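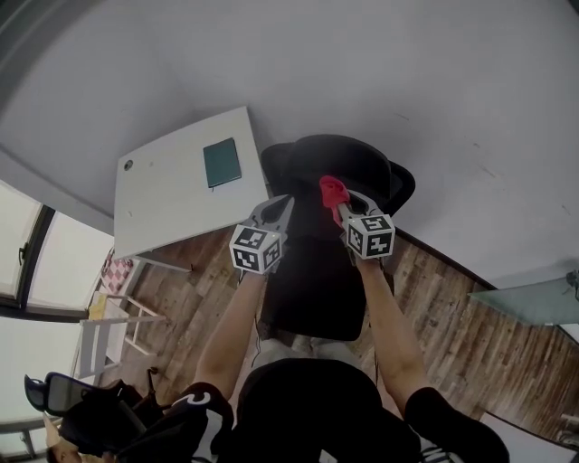
Jesdale, new ballet at Barncombe

mkatayama: I watched the stream two times. The second act is very fine, but I find the orchestra too loud in the duet.

Pointe347: Disagree. In the theater the balance was good. Maybe it is your speakers?

mkatayama: It is possible. I used headphones for act one only.

hapeta_fan: The duet is too long, loud or not.

Last updated: July

Comments (3)
Lena: Is the stream still open?
Pointe347: Yes, until midnight.
Lena: Thank you!

Related
Wakier: cast changes
Hapeta on tour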